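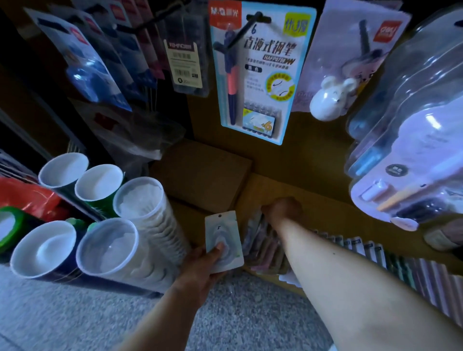 Stationery shop in Skirkthorpe adds pen wall before school term

The stationery shop on the main street in Skirkthorpe has moved its pens to the front of the store and put up a longer run of pegboard, giving students more to choose from before classes start again in August.

The narrow aisle now has hanging packs on hooks at eye level and packaged pens standing in a long row on the low shelf underneath. Owner Rezaul Khan said the old layout had the pens in a glass case behind the counter, where customers had to ask for each one.

"People want to pick a pen up and turn the pack over before they pay," Khan said. "With the case, they pointed at one, I got it out, and then they wanted the one next to it."

Khan said the shop now carries nearly 300 kinds of pens, refills and small supplies. Fountain pens for students take up a good part of the pegboard. One M&G card on the hooks holds a pen with a navy body and a coral-pink grip, with ink cartridges packed in a clear compartment near the bottom and a "×6" marking beside them. A Deli pack in lavender-pink comes with a small white mouse figure attached.

Much of the packaging is printed in Chinese. Khan has started a sheet of English notes at the register that lists the type of pen and which refills he keeps for it. Customers who are unsure can bring the pack to the counter and check it against the sheet.

The shop began selling fountain pens after parents from Wurkton, the next town over, asked for them. Two teachers there have their classes write with fountain pens for part of the year, and families had been ordering them by mail.

Mai, a sixth grader from Wurkton who was in the shop with her aunt, said she had already used up the cartridges from her last pen. "I press too hard," she said. "I go through the blue ones fast." She left with refills and a notebook.

Khan asks customers to put packs back on the hook they came from, as several cards look much alike from the front. Stock on the low shelf is filled in the morning before opening. Cartridges are also sold separately at the register.

The work took 13 days and was done in the evenings so the shop could stay open. The glass case has gone to the Sivura craft room upstairs, where it will hold beads and thread.

The shop is open from 9 a.m. to 6 p.m. and will stay open an hour later through the end of August. Schools in Skirkthorpe and Wurkton have their supply lists posted by the door, and copies are available inside.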